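Emergency kits at home: what is worth the cupboard space

Every winter somebody puts a leaflet through the door telling us to be ready for anything. The last one, from the council at Samardale, had a list of 33 items every household "should" have to hand. I sat down with a pencil and crossed out most of them. These leaflets are paid for out of the rates, and I do wonder who checks whether anyone follows them.

We have had two long power cuts and one burst main in the years I've lived here, and what follows is what I keep and what I think is a waste of money.

Water. Keep some. Old squash bottles, washed and filled from the tap, do the job perfectly well. The shops in Ploltham sell "emergency water" in foil pouches at a silly price and I can't see what you get for it apart from the foil. Write the month on each bottle, tip them over the garden when they've sat for half a year and fill them again. If you drink two litres a day, so does everyone else in the house, so do the sum before you decide one shelf is enough.

Torches. Buy cheap ones and put one in each room where you might be caught out. The wind-up sort is much praised and I have owned three. The handle came off the first, and the other two gave me a dim glow and a sore wrist. Store the batteries next to the torch, not in it – a leaking battery will ruin a torch faster than dropping it will.

Candles. I know, I know. The fire service would rather you didn't, and on this one I agree with them. If you must, stand them in a heavy dish with sand in the bottom, away from curtains, and don't carry them about.

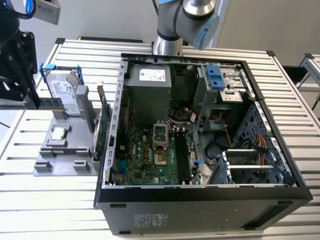 Smoke alarms come next, and here I do sound like the leaflet. Press the button once a month. Run the soft brush of the vacuum cleaner over the vents while you're up there. Look at the date on the back, as an old one may still beep nicely when you press it and be no use in a fire. The linked sort that talk to your phone may be very clever, but I haven't been shown that they wake people any better.

Carbon monoxide alarms are worth having if you burn anything at all, wood and coal included. Follow the sheet that comes with yours for where to put it. A neighbour kept his in a drawer because it was "always going off", which ought to have told him something.

Fire blanket. One, hung in the kitchen by the door and well away from the cooker, so that you aren't reaching over the flames for it. Read the instructions when you buy it.

Food. Tins of things you already eat. The man selling 700-calorie ration bars at the Layug show assured me they would keep for years, and having tried one I believe him. Check that your tin opener isn't electric.

Then there are the ready-made kits. Clirkurard do a rucksack with everything in it, and Jarmo Kokkonen, who runs the hardware shop, let me empty one out on the counter. It held a whistle, a poncho, a very small torch, some plasters and a bar of something. You could put it together for a fraction of the price, and you'd have picked a better torch.

I'm told the council handed out 3,000 of those leaflets. Mine is pinned inside the cupboard with the stopcock drawn on the back, as I could never remember which way it turns. Clockwise to close, on ours. Go and try yours now, gently, and if it's stiff, work it back and forth a little every few months.

14 comments
Shared 27 times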